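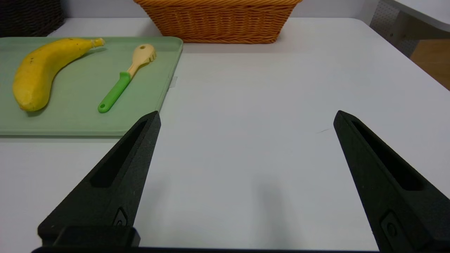 Page last changed: July, by K. Korletey

Home Skills, Unit 5: Trays, Baskets and the Clear Table

Welcome back, everyone, and thank you for staying so cheerful through the cupboard unit, which I know went on longer than it should have. In this unit we move to the tabletop. It's a smaller subject and I happen to love it, so please forgive me if I wander a bit (those of you who had me for the spring course at Rikham will be used to that by now).

What a tray does

A tray gives things an address. Take a banana and a slotted spatula with a green handle. Put them straight down on a white table and they look left behind, and somebody will ask whose they are. Put the same two things on a sage-green tray with a bit of a rim and they look as if they are waiting for someone to come and cook. The table hasn't gained a single inch, but the eye now has one item to deal with, and so does your arm when you want to wipe down – lift the tray, wipe, put the tray back.

Danjuma Bashir, who taught this unit before me, called it "the one-lift rule" and I have kept his name for it. If it takes you more than one lift to free up a working space, you have too many loose things out.

What a basket does

The basket is for things that stay. In our setup the wicker one lives at the back of the table, and the tray comes forward of it. I like wicker for this because it's light and kind to the surface, although it does collect crumbs between the reeds and wants a good shake outdoors now and again. A soft brush gets the rest.

Some of you asked whether fruit belongs in the basket. It can, certainly! A banana you mean to eat or mash today goes on the tray with its tool. One with a few brown speckles is lovely for pancakes, so don't let it sink under the onions and get forgotten, as happens in my house more than I'd like to admit.

A word on utensils

Lay a spatula or turner on the slant, with the handle toward you. If there is a hole in the handle and a hook on your wall, then the tray is only its daytime home and it should be hung up at night. Slots and tines need washing from both sides.

Practice for this unit

Clear one table at home completely. Set a timer for 11 minutes and bring back only what you will use before the next meal, all of it on one tray. Everything else goes in the basket or goes away. Then leave it alone until evening and write down what crept back. Half a page is plenty, and please don't tidy up your notes, I enjoy the messy ones – last term's pile came to more than 70 and I read every one on the train.

Reading: the Denden booklet, the chapter on surfaces. Skip the part about glass shelves, we'll come to that with Unit 6.

Bring a tray to the next session, any size you can carry with two hands. Spares are in the tall cupboard by the sink.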